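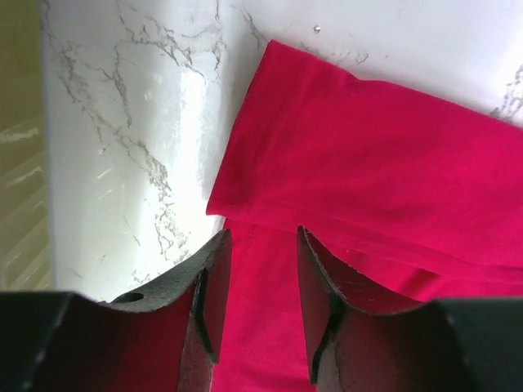
**Mogensen**
Clernley 생활문화자료실 자료편찬 담당

# Clernley 가정용 직물 관리 용어 자료집

본 저장소는 가정에서 사용하는 직물의 세탁, 건조, 보관과 관련된 한국어 용어를 정리한 자료집이다. 시중의 안내서와 교육 자료에서 같은 처리 방법이 서로 다른 이름으로 기재되는 경우가 많아, 표제어와 이칭의 관계를 한곳에서 확인할 수 있도록 편찬하였다. 용어의 옳고 그름을 판정하는 규범집이 아니며, 수록 여부가 특정 표현의 권장을 뜻하지 않는다.

현행판 기준일: 2020년 3월 18일

## 수록 범위

표제어는 모두 282개이며, 안내 책자와 강의 교재 등 문헌 44종에서 채록하였다. 의류 전문 세탁업에서만 쓰는 약품명과 설비명은 제외하였다. 행주, 식탁보, 수건, 침구, 커튼과 같이 가정에서 직접 관리하는 품목을 우선으로 하였고, 가죽과 모피는 다루지 않는다.

방언형은 문헌에 표기가 남아 있는 경우에 한하여 이칭으로 수록하였다. 구술로만 확인된 어형은 별도의 검토를 거친 뒤 다음 판에 반영할 예정이다.

## 파일 구성

| 파일 | 내용 |
|---|---|
| `terms.csv` | 표제어 본표 |
| `variants.csv` | 이칭 및 표기 변이 |
| `sources.csv` | 출전 문헌 목록 |

모든 파일은 UTF-8로 인코딩되어 있으며 첫 행은 필드명이다. 쉼표가 포함된 값은 큰따옴표로 묶는다. 일부 표 계산 프로그램에서는 인코딩을 직접 지정하여야 한글이 바르게 표시된다.

## 본표의 필드

본표는 다섯 개의 필드로 이루어진다.

- `id`: 표제어 고유 번호. 삭제된 번호는 다시 사용하지 않는다.
- `headword`: 표제어. 띄어쓰기는 출전의 표기와 다를 수 있다.
- `category`: 분류. 세탁, 건조, 보관 중 하나를 기재한다.
- `definition`: 뜻풀이. 한 문장을 원칙으로 한다.
- `source_id`: 출전 번호. 복수일 때에는 세미콜론으로 구분한다.

`category` 값은 상호 배타적이다. ‘그늘에 뉘어 말리기’와 같이 건조와 보관의 성격을 함께 지닌 용어는 출전에서 더 자주 쓰인 쪽으로 분류하고, 판단이 어려운 경우에는 건조로 통일하였다.

## 편찬 절차

채록은 Dernholm 분관에서 수행하였으며, 표기 정리는 본 자료실이 담당하였다. 동일한 처리 방법을 가리키는 어형이 여럿일 때에는 출전 수가 가장 많은 것을 표제어로 삼고, 나머지는 `variants.csv`로 옮겼다. 출전 수가 같으면 가나다순으로 앞서는 어형을 택하였다.

뜻풀이는 출전의 문장을 그대로 옮기지 않고 새로 작성하였다. 온도와 시간에 관한 수치는 문헌마다 차이가 커서 수록하지 않는다. 취급 표시 기호와의 대응 관계도 본 자료집의 범위에 포함되지 않는다.

## 알려진 한계

1. 출전이 단행본에 치우쳐 있어 제품에 부착된 안내문의 표현은 충분히 반영되지 않았다.
2. ‘삶기’와 ‘삶아 빨기’의 구분은 출전마다 일정하지 않다. 현행판에서는 별개의 표제어로 둔다.
3. 외래어 표기는 현행 표기법에 맞추어 정리하였으나, 이칭 파일에는 출전의 표기를 보존하였다.
4. 출전 문헌의 판차가 확인되지 않은 경우 해당 칸을 비워 두었다.

## 이용 조건

교육 및 연구 목적의 이용에는 별도의 신청이 필요하지 않다. 인용할 때에는 자료집의 명칭과 기준일을 함께 밝혀야 한다. 상업적 출판물에 본표의 전부 또는 상당 부분을 수록하려는 경우에는 사전에 본 자료실의 서면 동의를 받아야 한다.

Flidar 목록 체계를 사용하는 기관은 `id` 앞에 기관 부호를 덧붙여 등록할 수 있다. 이 경우에도 원래의 번호를 변경하지 않는다.

## 정정 요청

오기나 누락은 저장소의 이슈 게시판을 통하여 접수한다. 요청서에는 표제어의 `id`, 현재의 기재 내용, 수정안, 근거 문헌의 서지 사항을 기재한다. 근거 문헌이 없는 요청은 보류 목록에 등재하며, 처리 결과는 해당 이슈에 답변으로 게시한다.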